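Mapping
Base maps and datums

Clostside base maps to move to new datum in March

6th December
By Stelios Pappas

The Clostside district mapping office will replace its set of public base maps in March, moving every sheet and web tile from the old local grid to the national datum. The change affects the road map, the relief map, the parish boundary map and the plain outline map, all of which can be reused without charge under the present terms.

The old grid was fixed from a survey pillar on the hill above Olmont and has been in use since the first printed sheets. It was adequate for paper. Its drawback is that it does not line up with positions taken from a satellite receiver, and the mismatch is not the same across the district. Near the pillar the offset is small enough to ignore on a road map. At the eastern edge, past Raner, it reaches 7 metres, enough to put a house on the wrong side of a lane when the map is viewed at close zoom.

Until now the web version has dealt with this by applying a single average shift to the whole district. Khalil Matar, who is in charge of the conversion, said the average shift had been chosen to suit the town centre and had never been a good fit for the outer parishes.

"A single shift moves the error from one place to another," he said. "With the new maps each point is converted using a grid of corrections, so the fit is even from one side of the district to the other."

The correction grid was built from 565 control points. These include the remaining survey pillars, a number of bolts set into bridge abutments, and marks on kerbs and culverts that were placed during earlier road works. Each was occupied with a receiver for long enough to give a stable position, then compared with its value in the old register. Points that disagreed strongly with those nearby were visited again. In most of these cases the mark had been disturbed, usually when a kerb was relaid, and the point was dropped from the calculation.

Between control points the correction is interpolated. The office tested the result by holding back a portion of the points and predicting their positions from the others. The largest differences were found in the Cheema valley, where control is thin and the old survey was carried along the river in a single line of traverse. Two more points are to be added there before the maps are released.

What changes for users

Anyone who only looks at the maps in a browser will notice little. The centre point, zoom levels and layer names remain as they are. Place labels will sit in slightly different positions, and the road map will agree more closely with the routing module, which has always worked in satellite coordinates and has had to convert back and forth for display.

The relief map is being rebuilt at the same time. Its shading was drawn from contours digitised off the paper sheets and showed terracing on gentle slopes, particularly on the flats south of Olmont. The replacement is computed from a height model with a 15 metre spacing. Contour labels will be in metres only.

People who have embedded a map in another site do not need to change the embed code. The address of each map stays the same and the server will supply the new tiles from the changeover date. Cached tiles may persist for a short period, and a page may then show a visible step along a tile edge where old and new meet. Clearing the browser cache removes it.

More care is needed where the maps have been used as a background for other data. A layer that was drawn by eye over the old tiles, such as a walking track or a set of bus stops, will appear displaced once the tiles change. A layer recorded with a receiver should improve. The office recommends checking which method was used before altering any data, as a correction applied to points that were already right will put them wrong.

A conversion tool will be published with the maps. It accepts a plain list of eastings and northings in the old grid and returns latitude and longitude in decimal degrees or in degrees, minutes and seconds. It will refuse points outside the district boundary, where the correction grid has no support. The grid file itself will also be available for people who prefer to do the conversion in their own software.

Printed sheets

The printed series at 1:25 000 will be reissued sheet by sheet. An initial run of 2000 copies has been ordered, covering the Clostside town sheet and the Raner sheet. The other sheets will follow as stocks of the present edition run down, so for a time two editions on different datums will be on sale together. To reduce confusion the new edition will carry the datum name on the front cover as well as in the margin, and its grid lines will be printed in blue - the old edition has them in black.

Grid references will change. A six-figure reference taken from an old sheet will generally fall in the same square or the one beside it on a new sheet, but the two should not be mixed. Clubs and schools that hold route cards in the old grid are asked to write the edition on each card. The margin of each new sheet will include a short table giving the shift at its four corners, for use when a reference has to be converted by hand.

Magnetic north information has been revised on all sheets. The diagram now gives the angle between grid north and magnetic north at the centre of the sheet, with the yearly change stated beneath it. On the earlier edition the angle was given for the district as a whole.

Names and boundaries

The change of datum does not alter any legal boundary. Parish and property lines are defined by their own plans, and the lines on the base maps remain indicative. The office has nevertheless used the occasion to fix several places where the boundary map departed from the plans, mainly along watercourses that had been straightened on the drawing. The longest correction is on the Cheema side, where the parish line follows the former bed of the stream and had been shown along the present one.

Place names have been checked against the current register. Spellings on all four maps will now match, including those of farms and minor roads, which had differed between the road map and the relief map. Former names will be kept in the search index so that an old spelling still finds the right place.

Mr Matar said the old tiles would stay online at a separate address after the changeover for anyone who needs to compare the two. They will no longer be updated and will be marked as superseded in the corner of each view. Requests for the old scanned sheets, which are held as flat images with no coordinates attached, will be handled as before.

Errors in the new maps can be reported through the form on the map page. Reports should include the layer name, the zoom level and a position in decimal degrees, and should say whether the position was taken from a receiver or read from the map. Reports received before the changeover will be checked against the draft tiles, and those that still apply will be carried over.

Recent items

Reading degrees, minutes and seconds from a map margin
Outline map of Clostside: layers and reuse terms
Raner sheet out of stock until new edition
Routing module: closed roads and seasonal tracks
Survey pillars near Olmont open to walkers
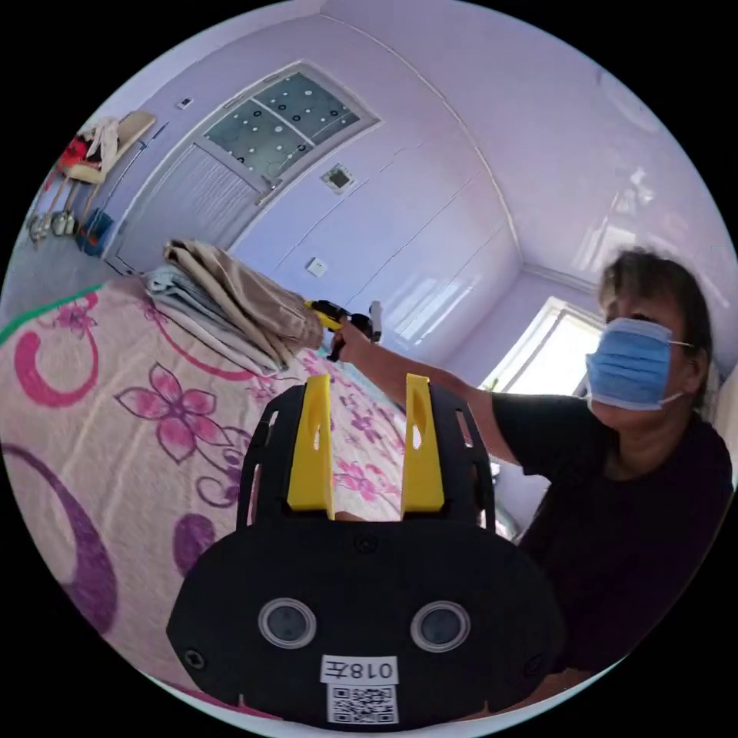
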